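Pantry Stock and Labelling Officer (part-time), Flidaditz Shared Kitchens

Flidaditz leases licensed kitchens to small food producers. The position covers stock rotation, allergen labelling and temperature records at the Citia site. Hours are 7 a.m. to noon, five days a week, starting in September.
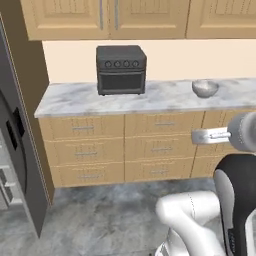 Marble countertop with toaster oven, wooden cupboards over it.

Duties
Check delivered goods against the purchase order and record any variance in Gikar, our inventory program. Apply date labels in the standard colour sequence. Log fridge and freezer temperatures at opening and at close of shift. Readings above 5 degrees are reported to the shift lead at once.
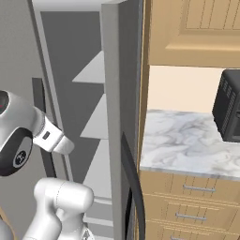

Stock is counted monthly. The catalogue holds more than 2000 lines, and each count is reconciled before the next order is placed with Sproģis, the dry goods supplier.

Requirements
Current food handler certificate. Ability to lift 20 kg. Basic spreadsheet skills. Experience in a commercial kitchen or grocery storeroom is an asset. Training in Gikar is paid.

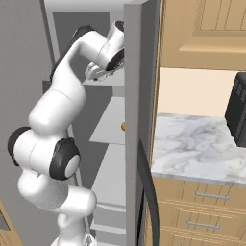

Open refrigerator beside a marble countertop and wooden drawers.

Contact: Aravind Rodrigues
Operations Manager, Flidaditz

Send a resumé and the names of two referees to the operations office. A cover letter is optional and should not exceed one page. Applicants selected for interview will complete a 40-minute labelling exercise on site.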